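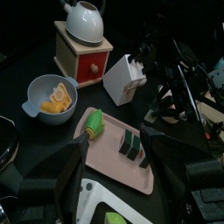 Running a Movie Marathon at Home Without Wrecking the Living Room

Posted February 12, 2021 by Faith Mushi
Filed under: Household, Movies and TV

A long fantasy or space series is hard to watch in one go at home. People get hungry at different times, the room heats up, and by the third film the couch is full of crumbs. These are the things that work in our house, with a few additions from readers.

Work out the running time first

Add up the full length of every film, including credits, and then add 15 minutes between each. If the total comes to more than 800 minutes, split it over two days. Extended cuts can add half an hour or more to each film, so check the back of the case and don't go by memory.

Write the start times on a sheet of paper and tape it next to the TV. Guests who only want to see the second film will know when to turn up.

Test the discs and the streaming the night before

Play the first couple of minutes of each disc. Wipe smudged ones with a soft, dry cloth, from the center hole straight out to the edge. Don't wipe in circles.

If you are streaming, sign in ahead of time and let the TV or player finish its updates. Download what you can. Our old Linik player asks for an update nearly every time it is switched on, and it once took most of an hour.

Set subtitles and sound level before anyone sits down. If the talking is too quiet and the battles are too loud, look in the sound menu for a setting called "night mode" or "dynamic range" and try it.

Seating

Put floor cushions in front, the couch in the middle and kitchen chairs at the back. Anyone who gets up often should have a chair near the door. Cover the couch with a flat cotton sheet, tucked in deep behind the seat cushions. At the end of the night, gather up the sheet by the corners and shake it out outside.

A bed pillow folded in half and pushed into a pillowcase makes a decent back support for someone on the floor.

Light and glare

Daytime showings need dark curtains. If yours are thin, hang a blanket over the rod with clothespins. Leave one small lamp on behind the TV, pointed at the wall. It is easier on the eyes over a long day, and people can find their drinks.

Food that holds up

Skip anything that needs a knife. Good choices are small sandwiches, cut fruit, cheese cubes, pretzels and a pot of chili on the lowest setting. Give everyone a bowl of their own and keep the big bags in the kitchen.

Popcorn goes soft if it is covered while still hot. Let it cool on a baking sheet, then put it in a paper bag with the top folded over. To crisp it up later, spread it out and warm it in a 250-degree oven for five minutes.

Make tea and coffee during the breaks only. Use mugs with a wide base, and set them on a tray on a low table, never on the arm of the couch. Cold food that has been out for two hours should go back in the fridge or in the trash.

Butter stains from popcorn

Blot, don't rub. Cover the spot with cornstarch or baking soda, wait 20 minutes, and brush it off. Then put a drop of dish soap on a damp cloth and dab from the outside in. Check the care tag first if the fabric is wool or silk.

For carpet, do the same, but vacuum up the powder. You may have to do it twice.

Keeping younger kids busy

Few children under 6 will sit through a three-hour film. Set up a table in the next room with crayons, blocks and a 1,000-piece puzzle for any adult who has also had enough. Take the small pieces out of reach of toddlers.

Reader Mercy Simiyu hands out a page of drawings before each film: a sword, a horse, a map, a crown. Her kids cross them off as they come up on screen. She says it gets them through the slow parts, and she reuses the same pages by slipping them into plastic sleeves and marking them with a dry-erase pen.

Storing the discs afterward

Put every disc back in its own case before going to bed. Keep cases upright like books, away from radiators and sunny windows. Boxed sets with cardboard sleeves scratch discs easily, so we moved ours into a zip-up binder and kept the box on the shelf for looks.

Label the binder pages with masking tape. Extended and theater versions often have almost the same printing on them, and it is annoying to find out you have the wrong one when the lights are already down.

More in this section
Getting candle wax out of a tablecloth
How to hide TV cables without drilling
Washing a weighted blanket at home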